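Fingers let go of soft packs when reaching down into a tub

Posted by Oduor Rugemalira, September 23, 2023

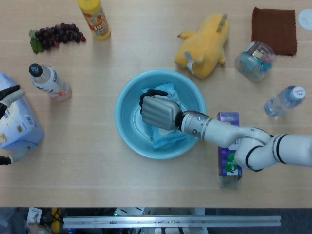 Right hand over the blue basin, fingers curled down at the pack.

Hi all! Two-arm build in our shared workshop, been at it since May, and I'm stuck on one dumb thing. Anything stiff standing up on the table is fine (cartons, boxes, no drama). But when the right hand goes down into the basin for a soft plastic-wrapped pack, the fingertips close, the wrapper bunches up, and the pack slides out on the way up. I get maybe one good lift in five. I've tried closing slower and I've tried closing harder, which just squashed the thing. Grip force is capped at 40 percent right now. Is this a fingertip problem or am I coming in at a bad angle?

Ifigeneia Tsoukalas
Angle, I'd bet money on it. With the fingers curled that far before they touch, you're pinching the wrapper and missing what's inside. Open wider, go down until the tips are nearly on the bottom of the tub, then close in from both sides. Ours also needed a pause of 300 ms after contact before lifting, so the stuff inside could settle. Leave the cap at 40 for now, or drop it to 25 and see. And watch the elbow, ours knocked over everything next to the tub!

Gerasimos Pappas
rubber finger cots from the pharmacy. cheap, works

Nuno Meireles
Seconding the wider opening. The cots helped me too but they tear, so keep a box handy. Which controller are you on? My old Stullska board lagged so badly that none of my timing changes did anything until I swapped it.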